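4.2 Teaching by remote control

Demonstrations were given with a hand-held controller, and we were delighted by how fast people picked it up! Each operator steered the simulated Franka arm through 200 table-clearing episodes — spoons, bottles, cans — after 9 practice runs (Fig. 3).

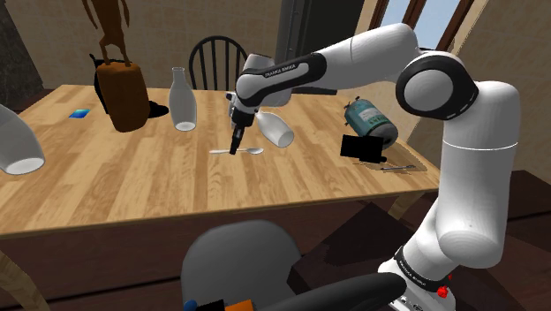
4.3 Filtering the demonstrations

Mahsa Soltani replayed every episode and dropped those with long pauses. The 1,392 that remained make up the Prirkosik set, used for all the training below.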